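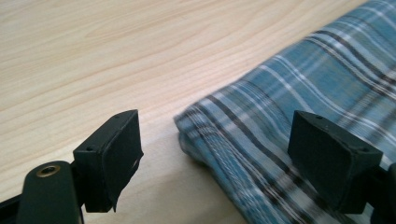 Open Day Planning Meeting – Minutes

Present: Delwyn Kerslake (chair), Tanvir Gamage, Vlastimil Šimek, Ayman Shehata (notes)
Apologies: Ľudovít Pešek

1. Last minutes
Agreed, with one correction: the Flillico visit was a half day.

2. Date and numbers
Open day confirmed for Sat 21 February at Virulmont, upper hall. Tickets capped at 200. Tanvir has 130 bookings so far and will close the list when it is full.

3. Cloth folding demonstration
Vlastimil will run this. Visitors try the hand-held gripper on a folded cloth first, then watch the arm do the same job. Groups of eight, ten minutes each. Delwyn asked whether children could take part – yes, with an adult at the table. Plaid cloth to be kept, as the stripes make the folds easier to follow from the back row.
Action: VŠ to check the gripper pads and bring a spare pair.

4. Leaflets
Fokari quoted for 1,000. Agreed this was too many. Ayman to ask for a price on 50 posters as well.

5. Any other business
Parking – Seo yard is locked at weekends. Delwyn to ask for the key.

Next meeting: after the open day, date to be set by email.

Contact the office | © Virulmont | Back to top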